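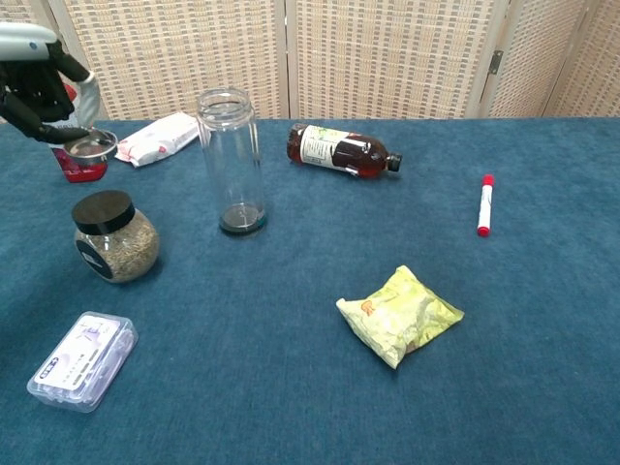
Home News Swaps Recipes Back Issues Contact

Search this site Enter keyword Go

The Flask Cup Question

Every November the Sugden walking group rediscovers that it gets cold outside, and every November I receive a small pile of mail on the subject of hot drinks. This year's pile was mostly from Neville Fairclough, who wants to know why his coffee tastes of soup, and from Lacey Fairclough, who wants it noted that she has been telling him why for years.

The answer is the cup. People will scrub the inside of a flask with a bottle brush and real devotion, then give the cup a wipe on a sleeve and screw it back on top. Whatever was in the cup is now sealed in a small dark place until Sunday. If that was leek and potato, then leek and potato is what you'll meet again.

So, for Neville and for the others who did not write in but know who they are:

Wash the cup separately, with hot water and dish soap, and go around under the rim with your finger or an old toothbrush. The rim is where it all lives. If your flask has a rubber ring, pull it out (a teaspoon handle will do it) and look at what's behind it. Take a moment if you need one. Then wash that too.

For the flask itself, two tablespoons of baking soda, fill it with hot water, leave it overnight with the lid off. Lacey swears by denture tablets and says one is plenty. I tried this and it worked very well, although the checkout clerk was nicer to me than I felt was called for.

Dry everything apart. Store it apart too, with the cup next to the flask on the shelf. Yes, you will lose the cup. I have lost mine twice, and once found it in the garage holding picture hooks.

A word on setting up at home before you go out. Clear a bit of table, put down a cloth you don't care about, and get the wipes, the water and the flask out in one place before you start pouring. I mention it after last winter's incident with the good tablecloth at Dovia, which I am still paying off in baked goods.

On the matter of which flask to buy, I've been asked to settle the argument between the Wurkumness people and the Runotard people, and I decline. Neville has owned both. He dropped one down a bank and sat on the other. The Wurkumness kept its heat longer and the Runotard kept its shape, and beyond that you're on your own. What I will say is that a cup with a handle is a fine thing in gloves, and a cup without one fits in a coat pocket – you may have warm fingers or a flat pocket.

The spare lids box is still in the hall closet. There are 14 lids in it at last count, and as far as I can tell they fit none of the flasks owned by anyone living. If you left one there, please come and visit it. If it's still there at the end of the month it goes to the rummage sale, where somebody will pay good money for it and bring it back to us in the spring.

Soup recipes are on the next page. Bring a second flask.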